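Modul Robotik, Handout 7: Greifen von Papier

Regeln für den Übungsplatz Dulter

1. Vor dem Zugreifen die Lage des Bogens prüfen. Gegriffen wird mit den Fingerspitzen, Anpressdruck niedrig halten.

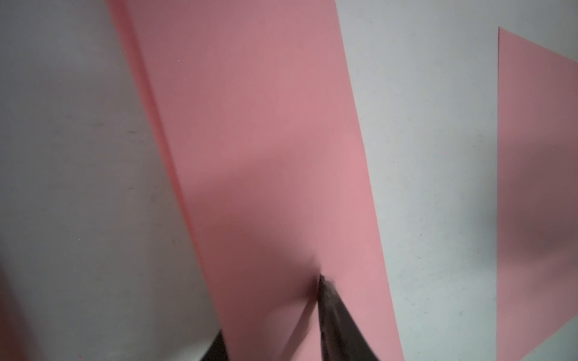
Abb. 1: Fingerspitzen am rosa Bogen, kleine Delle am Kontaktpunkt

2. Beim Anheben mit zwei Armen gilt Gravis 2 — beide Greifer fahren gleich schnell, kein Zug auf das Blatt. 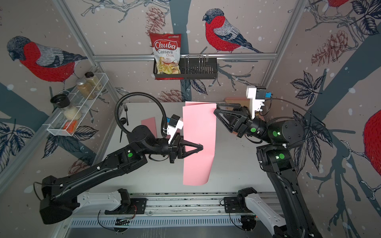
Abb. 2: Bogen zwischen beiden Greifern

3. Knicke ins Protokoll eintragen.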